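Borier folding trestle, pair

Code 542. Sold in 2s, no singles sorry.

Back in stock from Monday. Same trestle as before but Langat have changed the hinge, it's stiffer to open for the first few goes. Drop of oil sorts it. Old hinges still available as spares, ask at the counter.

Height: 5 settings, pin and chain. Pins are the long type now, so they don't fall out when you carry it. Check both legs are on the same hole before you load it up!

Suits doors, worktops, pasting boards. For anything longer than a standard door get a second pair and put them in the middle. Rubber feet included, you push them on yourself.

Colour: green or grey. Green is going quicker so may be a wait.

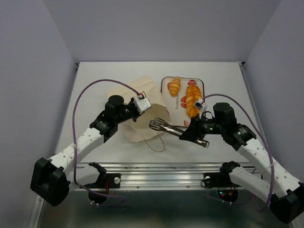 Delivery 48 hours if ordered before noon, longer for the islands. Collection from the Pellau shop, side door, ring the bell. Hurkosow branch has grey only at the moment.

Returns: unused, with the pins. We do get alot back without the pins and can't refund those in full.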